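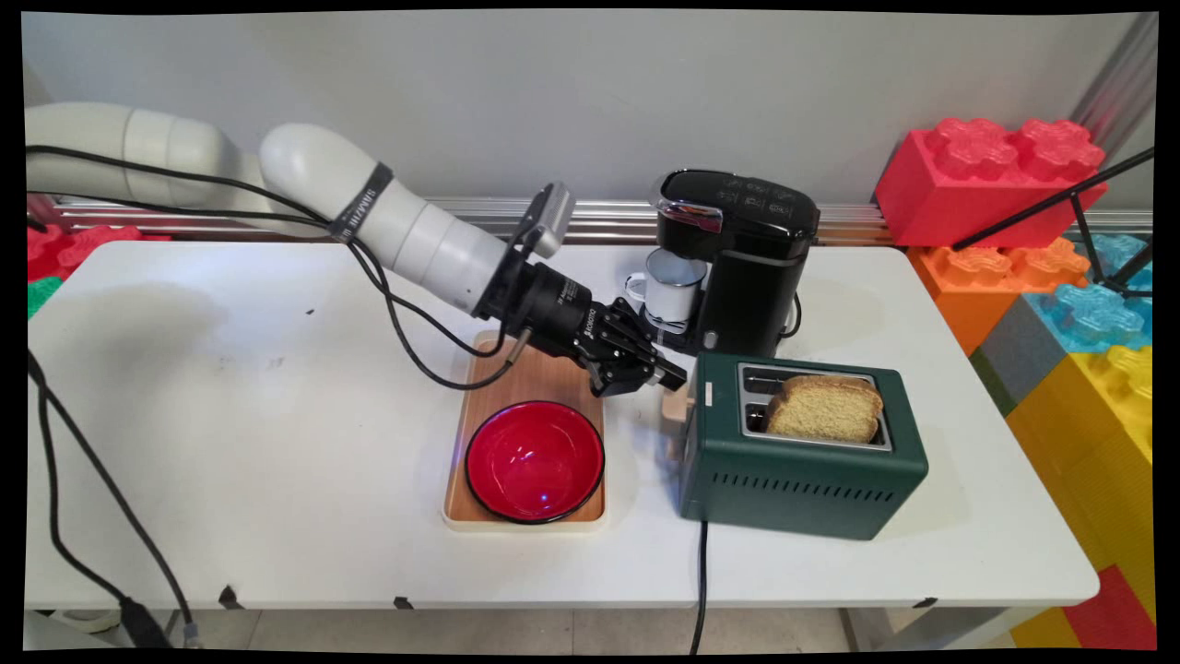

*The red bowl on its tray, February*

My grandmother never ate soup from a white bowl. She said that white was for hospitals. When I moved to Koltirton I brought two sweaters, one dictionary and no bowls at all, so for the first weeks I drank my soup from a coffee mug and thought about her with some shame.

I want to write today about eating breakfast alone, a subject I have studied for 3 years now without planning to.

At home breakfast was loud. My father read the weather to us as if we had no window, and my brother took the bread from other people's plates. Here I wake up at 6:30, the street is dark, and the only voice is the radio of Grażyna Chmielewska, my neighbor behind the kitchen wall. She listens to the traffic reports although she has no car. I asked her once why, and she told me she likes to know that other people are late.

In the beginning I ate standing. A piece of toast in one hand, the phone in the other, and I was out of the door before I had noticed the taste. It saved me maybe ten minutes, and I don't remember what I did with them.

Then in the winter I was sick for a week and my friend Fengying Lü came on Monday with rice porridge. She found me at the counter with a spoon in the pot. She did not say anything unkind — she only pulled out the chair and waited until I sat on it. The porridge had ginger and too much pepper. I have asked her for the recipe and what I received was the sentence "water until it looks right."

Since that week I sit. I have made myself some small rules. The phone stays in the other room. The toast goes on a plate, also when it is only one slice. I put the food in a bowl that I like to look at, and on this point I have to admit my grandmother was correct, because oatmeal in something red is a different meal from oatmeal in something white.

I still don't love the silence, especially on Sundays. Some mornings I read a page of the dictionary, out of old habit. Last week I learned "crumpet," and now I must find out where to buy one. Grażyna thinks the bakery near the station had them before Christmas, so I will go there on Saturday and ask.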